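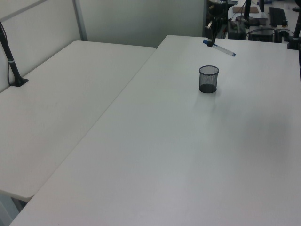 **Stillach Makerspace / Robotics Team / Bench & Arm board**

# Arm faulted out mid-hold and I don't love how it did it

**gantrygoblin** (Mar 12, 2019)

OK so, marker-in-cup job, the one we've been running forever. Arm picks up the dry-erase marker, swings over, drops it in the black mesh pencil cup, home, repeat. Last night it got as far as holding the marker out over the table, threw error 822, and just stopped there. Fine, stopping is good! But I hit reset on the pendant expecting it to wake up and wait for me, and instead it finished the move. Straight down. My hand was on its way to the cup.

It didn't get me. I yanked my arm back and said a word. The marker went into the tabletop instead of the cup and I heard the gripper fingers creak.

We're on the Grokora controller with the Jonine gripper, speed at 40 percent. Anybody else seen an 822 resume on its own like that?

---

**pegboard_pam**

Yikes, glad you've still got all your fingers. 822 on the Grokora is a following error, the joint isn't where the controller thinks it should be. I've had it twice, both times with the cable bundle snagging. Have you looked at how the cables run behind the arm? There's a lot of coiled stuff back there and it doesn't take much.

---

**slowmode**

It isn't supposed to clear the queue on reset. Reset clears the fault. Abort clears the program. If you reset without aborting, the move's still sitting there and it'll go. It's in the manual, and it's on the card we taped up in October.

Not having a go at you, but I'd call this operator error.

---

**gantrygoblin**

The card fell off the wall in like a week, lol. And sure, I should've hit abort, I'll own that. But a machine that carries on from a fault with zero prompt, no beep, no "press again to continue"? I don't think "you should've read the card" is a good enough answer when there's a hand near the thing.

@pegboard_pam I did check, and one of the loops had hooked itself over some hardware. So you're probably right about what set it off.

---

**torquewrench7**

Gonna side with goblin here. At my day job we had a Delacroix cell that did the same thing and the fix was a setting, not a sticker. Look under Recovery, there should be something like "auto-resume after fault." Turn it off. If it's on by default that's a bad default, I don't care what the manual says.

Also why was your hand in there with the arm powered?? That's the part that bugs me.

---

**gantrygoblin**

Because the cup creeps. It's a light little thing, and when a marker clips the rim it slides a bit, so everybody's gotten into the habit of nudging it back. I know. I KNOW.

---

**pegboard_pam**

Then stick the cup down! Bit of double-sided tape. I'd do that before touching any settings, if it stays put there's no reason for anybody to reach in at all.

---

**slowmode**

Tape is fine, but it needs to come off clean. The vision folks use that table on Saturdays and they complained last time about gunk.

And on the setting, I'm not keen on turning auto-resume off for everybody. The overnight runs depend on it. If it trips on some tiny thing at 2 a.m. the whole night's gone.

---

**torquewrench7**

Then lose the night? I'd rather lose 7 hours of marker drops than explain to the space why somebody got their hand pinned. If overnight needs it, make it a separate profile that only loads when the room's locked.

---

**slowmode**

Separate profile I could live with. I'll look at whether the Grokora lets you lock one behind the key switch. Not promising anything.

---

**gantrygoblin**

Update: found it. It's called "Resume on Clear" and yep, it was on. I've switched it off on the daytime profile and tried it with the gripper empty. Faulted it on purpose, hit reset, and the arm sat still until I pressed start. Did it again, same thing.

Cables are rerouted too, with more slack at the wrist. The cup's not taped yet, I'm out of tape (if anyone's got the removable kind, please bring some!). Until then: e-stop in before you reach for the cup, please. Me included.

---

**pegboard_pam**

I've got a roll, I'll leave it in the arm drawer. Did you check the fingers after that creak?

---

**gantrygoblin**

Left one has a hairline crack in the pad. Ordering 2 so we have a spare. Leave the arm off till they show up.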